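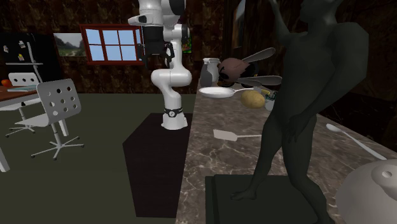 Mugo is a hobbyist robotics project for building and testing a kitchen arm setup in simulation before any of it is assembled in a real room. It was developed at Lavgate, a shared workshop, and is used there and by home builders who want to work out where an arm should stand, what it can reach and how it should handle ordinary kitchen items. The project consists of a set of simulated rooms, a library of household objects, a task runner called Ondurus and a short build guide for the physical stand.

Background

Lavgate began the project after members built a counter-mounted arm and found that its base was too far from the sink side of the bench. Moving it meant drilling a second set of holes in a finished worktop. The members decided that later builds would be laid out in software first, and the first usable version of Mugo was finished in December. The current release is dated 18 August 2025.

The name was originally given to the workshop's own arm, a three-joint machine made from printed parts and surplus motors. That machine has been taken apart, and the name now refers only to the software and the guide.

Rooms and objects

A Mugo room is a complete interior with walls, floor, furniture and at least one run of countertop. The default kitchen, called Kostano, has a marble counter, a refrigerator, a table and office-style chairs. It also has wallpaper, wall pictures and a large winged statue on a black mat. Rooms are assembled from parts that builders contribute, and styles are often mixed.

The object library holds 100 items. Most are things found near a stove or sink: pans, lids, bowls, spoons, spatulas, pitchers and vegetables. Each item is stored with a shape, a weight and a value for surface friction. Weights are taken from a kitchen scale where a contributor owns the real item and are estimated otherwise. Estimated weights are marked in the item file, and the guide recommends replacing them before planning a lift near the limit of an arm.

Arm placement

Users may load any arm for which a joint description file is available. The arm can be placed on the floor, on a counter or on a separate pedestal. In the pedestal layout, the arm stands clear of the furniture and works across the front edge of the counter. This leaves the worktop free and allows the arm to be turned toward a table behind it, but it takes up floor space that a small kitchen may not have. 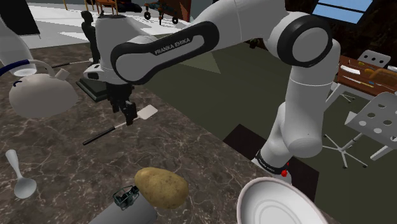

Long, thin utensils are among the harder items in the library. A spatula lying flat offers very little height for two fingers to close on, and its handle can swing if it is held too far from the balance point. The guide suggests approaching from straight above, with the fingers set across the handle, and lifting a short distance before moving sideways. Potatoes and other rounded vegetables are easier to grip but tend to roll when one finger touches first.

Task runner

Ondurus places the objects, starts the arm and records the result of each attempt. A task is written as a plain text file that names the item, its starting area and its goal area. Starting positions are shifted slightly between attempts, so that a motion which works from only one exact spot is not counted as reliable. A standard test is 28 attempts per item.

The workshop keeps a shared log of results, which held 3715 attempts at the time of the current release. Failed attempts are kept in the log along with the joint positions at the moment the grip was lost. Builders use these records mainly to compare finger pads and approach angles.

Physical build

The guide covers a pedestal made from a welded or bolted steel frame with a flat top plate. It gives hole patterns for several common arm bases and describes how to level the plate with adjustable feet. Builders are told to check the stand with the arm fully extended — first without a load, then with the heaviest item planned — and to fit an emergency stop within reach of the person at the counter.

Limitations

Mugo treats all objects as rigid. Cloths, dough and plastic bags cannot be modeled, and liquids are left out entirely, so a full pitcher behaves like a solid block of the same weight. Cable drag on the arm is also ignored. Lighting is adjustable but simple, and users who rely on a camera to find objects usually have to repeat their tuning on the real counter. Support for drawers and hinged doors is present in the current release but is listed as unfinished.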